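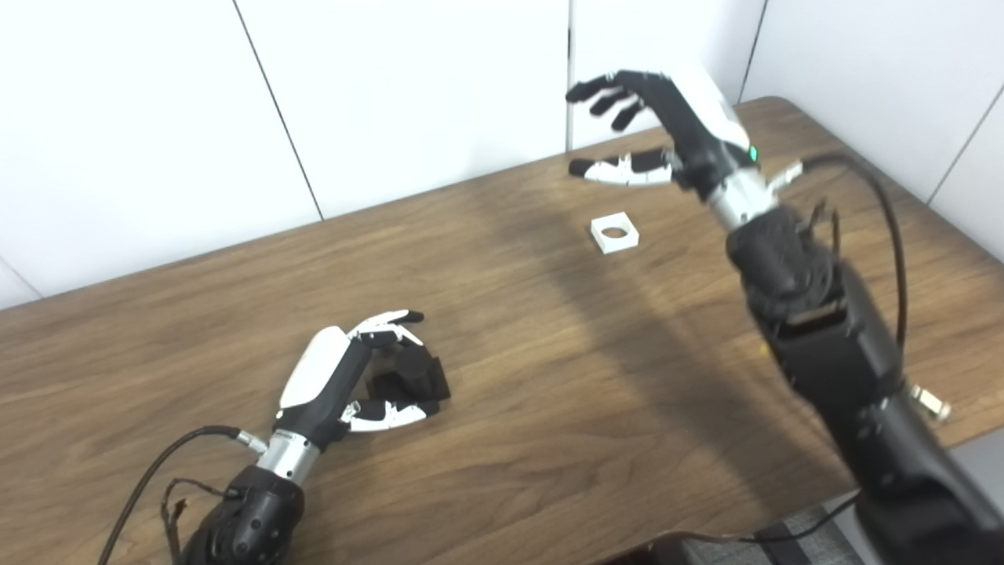 Anar: Dyeing Wool with Pomegranate Rind

Final report, submitted 3rd September

Background

Anar is the word for pomegranate in several languages, and it became our project name before we had dyed a single thread. We wanted to know how much color you can get out of the part of the fruit that goes in the trash. Pomegranate rind is full of tannins, and people have used it for yellows, tans and (with iron) deep gray-greens for a very long time. Most of the recipes we found were written for experienced dyers with good scales. We had a soup pot and a lot of curiosity!

We started saving rinds in March. Two juice stands in Dralport gave us most of them, and the rest came from our own lunches. We dried the pieces on oven racks, which took far longer than we expected, and ended up with 663 grams of dry rind. The yarn was undyed two-ply wool from the Ó Gríofa mill shop.

Method

We washed the wool first in warm water with a little mild soap, then split it into three groups. One group had no mordant, one was mordanted with alum, and one got alum before the dye and a short iron dip afterward. The rind was crushed, soaked overnight and simmered for an hour before straining. All the skeins were heated slowly in the strained dye and left to cool in the pot.

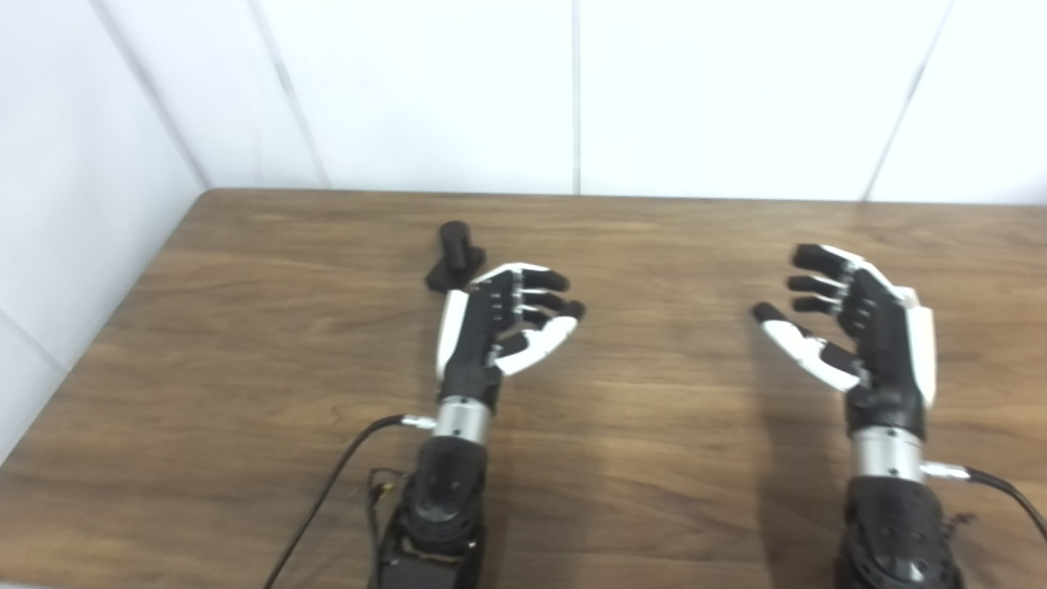

Figure 1. Two robotic hands, palms up, over a wooden table.

Each skein was cut into short samples for testing. We made 142 samples in all, tied to cards with the dye group written on the back. Half were kept in a closed drawer and half were taped inside a south-facing window.

Results

The alum group was the big surprise for us. We had been hoping for mustard and got a clear, warm gold that looked good in every kind of light. The wool without mordant came out a soft beige, and it held up better in the wash than the recipes had led us to think. Iron changed everything within seconds — the gold went to olive, then to a smoky gray-green.
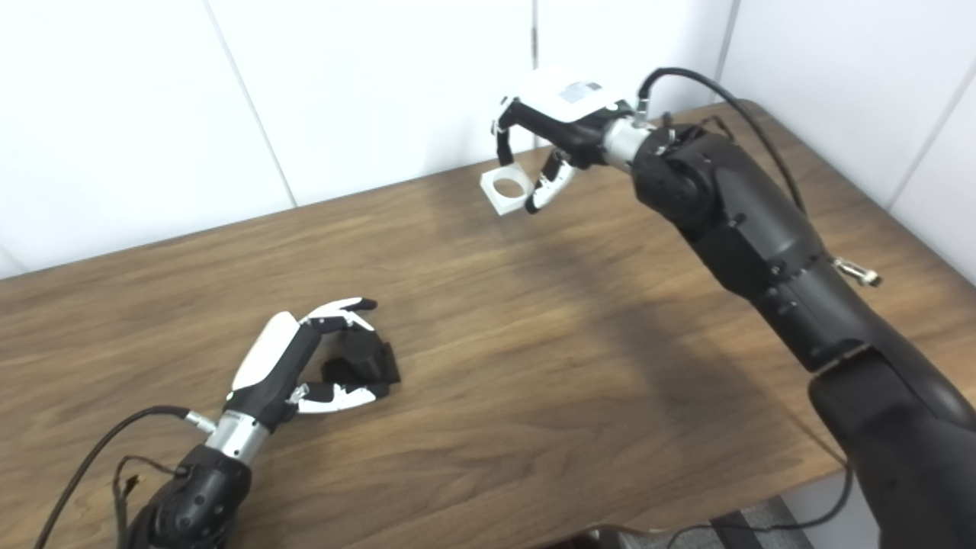 The window samples faded by different amounts. The beige lost the most, the gold went slightly browner, and the iron group barely moved. One problem with the iron group is the feel of the yarn, which turned a bit harsh. A weaker dip would probably help, and we would try it on finer wool too.

We also ran out of rind before we could test a second bath from the same pot. The leftover liquid still had plenty of color in it, so that is where we would start next time, along with cotton.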